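Zur Aufbewahrung von Strohhüten im Arbeitsraum: ein Zwischenbericht

Seit Februar führe ich auf dieser Seite Buch über die Neuordnung unseres Arbeitsraums in Betbridge. Nach den Beiträgen zur Kabelführung und zu den Regalböden ist nun ein Gegenstand an der Reihe, der mir in mehreren Zuschriften als nebensächlich bezeichnet wurde, nämlich die sachgerechte Ablage und Lagerung von Strohhüten. Ich teile diese Einschätzung nicht. Ein Hut, der über Monate falsch liegt, verliert seine Krempenform, und die Wiederherstellung nimmt erheblich mehr Zeit in Anspruch als das richtige Ablegen.

Der Bestand geht überwiegend auf die Sommerausstattung für das Gartenfest in Nudham zurück. Nach dessen Abschluss wurden die Hüte in Kartons verbracht, gestapelt und bis zum Frühjahr nicht mehr angesehen. Bei der Durchsicht zeigten mehrere Stücke eine einseitig aufgebogene Krempe, bei einem war das Geflecht am Übergang zur Krone gebrochen. Die Kartons wurden daraufhin entsorgt.

Vorbereitung der Arbeitsfläche

Grundsätzlich wird für jede Durchsicht ein freistehender Tisch mit heller, glatter Platte verwendet. Auf dunklem Untergrund sind lose Halme und feine Brüche im Geflecht schlecht zu erkennen. Der Tisch sollte von mindestens drei Seiten zugänglich sein, damit die Stücke beim Wenden nicht über andere hinweggehoben werden müssen. Was nicht zum Vorgang gehört, etwa Körbe oder Ventilatoren, bleibt auf dem Fußboden.

Auf der Platte selbst liegt möglichst wenig. Ich habe anfangs den Fehler gemacht, sämtliche Stücke nebeneinander auszubreiten, und verlor rasch den Überblick darüber, welche bereits geprüft waren. Inzwischen wird mit kleinen Gruppen gearbeitet, die hintereinander auf der Mittelachse des Tisches liegen. 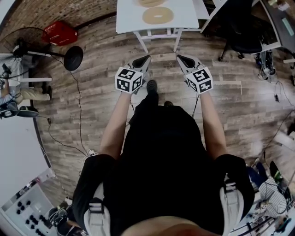
Der weiße Tisch im Arbeitsraum, Standventilator und roter Korb auf dem Boden.

Zur Raumluft ist Folgendes anzumerken. Stroh reagiert auf Trockenheit mit Sprödigkeit und auf Feuchtigkeit mit Verzug. Ein Ventilator ist im Sommer für die Anwesenden angenehm, soll aber nicht dauerhaft auf den Tisch gerichtet sein. Auch die unmittelbare Nähe zu Heizkörpern ist zu vermeiden. Eine Messung der Luftfeuchte habe ich bislang nicht vorgenommen und möchte deshalb keine Werte empfehlen.

Anordnung und Reihenfolge

Die Reihenfolge auf dem Tisch ist verbindlich festgelegt. Das Stück, das als nächstes bearbeitet wird, liegt der stehenden Person am nächsten, die übrigen folgen dahinter. Zwischen den einzelnen Stücken muss so viel Platz bleiben, dass sie ohne Berührung aufgenommen werden können. Krempen, die einander überlappen, verhaken sich leicht, was bei grobem Geflecht regelmäßig zu ausgerissenen Halmen führt.

Die kleine Topfpflanze am hinteren Tischende hat sich als dauerhafte Einrichtung erwiesen. Sie bezeichnet das Ende der Arbeitsfläche, und hinter ihr wird nichts abgelegt. Gegossen wird sie an anderer Stelle, damit kein Wasser auf die Platte gelangt. Die von mir ursprünglich vorgesehene Markierung mit Klebeband habe ich nach einer Woche wieder entfernt, die Rückstände waren lästiger als der Nutzen groß.
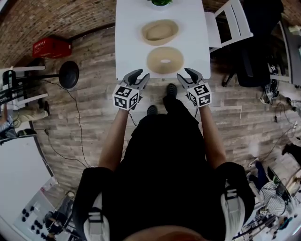
Ablage: Krone oben oder Krone unten

In dieser Frage gehen die Auffassungen auseinander, und ich habe meine eigene im Laufe des Frühjahrs geändert. Üblich ist die Ablage mit der Krone nach oben, und für kurze Unterbrechungen ist dagegen nichts einzuwenden. Bei längerer Lagerung lastet jedoch das Gewicht auf dem Rand der Krempe, die sich mit der Zeit abflacht. Umgedreht ruht der Hut auf der Krone, die bei festem Geflecht belastbarer ist. Weiche Kronen sind davon ausgenommen und werden mit Seidenpapier ausgestopft.

Das Wenden erfolgt stets mit beiden Seiten zugleich. Der Hut wird links und rechts an der Krempe gefasst, knapp angehoben und über der Tischplatte gedreht. Das verbreitete Greifen mit Daumen und Zeigefinger vorn an der Krone ist zu unterlassen, denn dort entstehen die bekannten Knicke, die sich auch mit Dampf nur unvollständig beheben lassen. Nach dem Wenden wird die Innenseite betrachtet. Von der Mitte der Krone aus laufen die Ringe des Geflechts nach außen, und eine Unterbrechung in diesen Ringen deutet auf eine Bruchstelle hin.

Hutbänder verdienen gesonderte Aufmerksamkeit. Ein dunkles Band kann bei Feuchtigkeit auf helles Stroh abfärben. Stücke mit und ohne Band werden daher zwar gemeinsam durchgesehen, aber getrennt eingelagert.
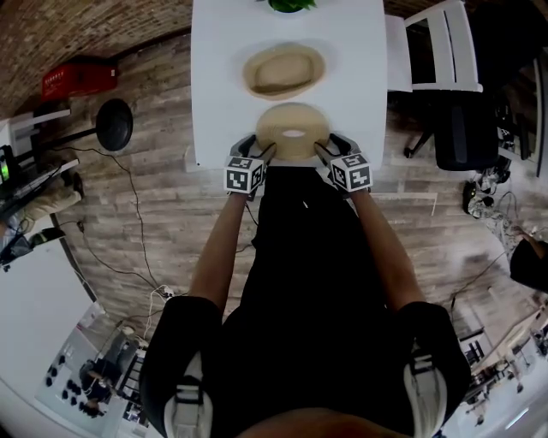
Evander Menzies wandte nach Lektüre des ersten Entwurfs ein, die Ablage auf der Krone sei bei flachen Modellen mit breiter Krempe keineswegs unbedenklich; er habe auf diese Weise zwei Stücke verdorben und hänge seither sämtliche Hüte einzeln an gepolsterte Haken. Außerdem halte er Seidenpapier für überschätzt, ein zusammengerolltes Baumwolltuch erfülle denselben Zweck und zerreiße nicht.

Dem zweiten Punkt schließe ich mich an. Gegen die Haken spricht in unserem Fall die Wand: Das Mauerwerk ist uneben, und jede Bohrung bedürfte der Abstimmung mit der Hausverwaltung. Eine freistehende Hakenleiste könnte Abhilfe schaffen. Die Schreinerei Paracha hat ein Modell mit 15 Haken angeboten, über das noch nicht entschieden ist.

Kennzeichnung und weiteres Vorgehen

Jedes Stück erhält künftig einen Anhänger aus Karton, der mit Baumwollfaden lose um die Krone gelegt wird. Stecknadeln sind nicht zulässig. Auf dem Anhänger stehen eine laufende Nummer, der Monat der letzten Durchsicht und gegebenenfalls ein Vermerk über Schäden. Für das Verzeichnis benutze ich vorläufig das alte Rikard-Heft, dessen Spalten sich mit geringem Aufwand umwidmen ließen.

Offen ist weiterhin die Frage der staubdichten Abdeckung. Folie scheidet aus, unter ihr kann sich Feuchtigkeit sammeln. Erprobt werden zurzeit Bezüge aus ungebleichtem Nessel, deren Zuschnitt bei den breiten Krempen noch nicht befriedigt. Hinweise zu einem geeigneten Schnittmuster nehme ich über die Kommentarfunktion gern entgegen.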